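Two weeks with the Batance hand kit

I've been putting off this write-up because I kept changing my mind. If you missed the August issue, the Batance is a hand-held gripper you squeeze yourself. A camera watches what the fingers do, and the recordings go off to teach a robot arm the same job. Trariscombe sells it as a kit or rents it by the week, and I took the rental because I wasn't ready to spend our whole fall equipment budget on something I'd only seen in a brochure.

It showed up on a Thursday in one hard case. I had braced myself for a lost weekend and a lot of swearing, but setup took 19 minutes, and a good chunk of that was me hunting for the charger (it's under the foam, people, lift the foam). The printed guide is short and mostly good. Page two has you pair the hand unit before you've charged it, so skip ahead and come back.

Now, the fingers. I went in expecting to hate them. Our old set had flat, hard tips that let go of anything round, and I've chased more than one roll of tape across the floor because of it. The pads on this one have some give in the middle and a firmer rim, so they sort of wrap around what you're holding. Tape, markers, a mug by the handle -- all fine. Thin stuff is another story! I tried picking up a single sheet of paper for most of one afternoon and got it maybe one time in five.

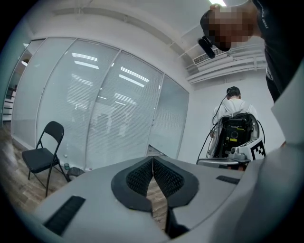
The part I keep going back and forth on is the weight. For the first half hour you barely think about it, and then your wrist starts sending you little notes. Lena Witkowska, who shares the bench with me and has much smaller hands than I do, started switching sides every ten minutes or so and said that helped a lot. I tried it and was hopeless left-handed, though I did get a little better by the second week. If Trariscombe ever makes a smaller body I'd love to see it, and I told them so on the feedback form.

Software next, and I'll be quick. You record, you stop, you label, you upload. The labeling screen is the best thing in the whole package, with big buttons and a search box that works. Uploading is slow, and it gives you no clue how slow, just a spinning circle. One evening I went out for dumplings, came back, and the circle was still going around. We lost 2 recordings over the whole rental, both when I closed the laptop too early, so I can't really blame the kit.

I did write to support about the spinning circle. A real person answered the next morning, told me a progress bar was on their list, and sent me a workaround (upload in smaller batches) that did speed things up. Compare that with the Peltonen set we had last year, where I'm still waiting to hear back about a cracked hinge.

Speaking of Peltonen, a few of you asked how the two stack up. Peltonen is lighter and easier on the wrist, and the case is nicer. Batance grips better and has far better software. For long sessions with light objects I'd probably still go with Peltonen. For everything we do in a normal week, it's the Batance, and I was surprised to come down there.

One last gripe: the rental comes with 2 spare finger pads and no tool to swap them. You need a tiny hex key, and of course it's a size we didn't own. I borrowed one from the Risby workshop downstairs (thank you, Risby folks, it's back in your drawer).

The kit goes back next week, and I've asked for a quote on a 7-month rental starting after the holidays. If you've used one longer than I have, hit reply and tell me how the pads hold up. I'd also take tips on picking up paper.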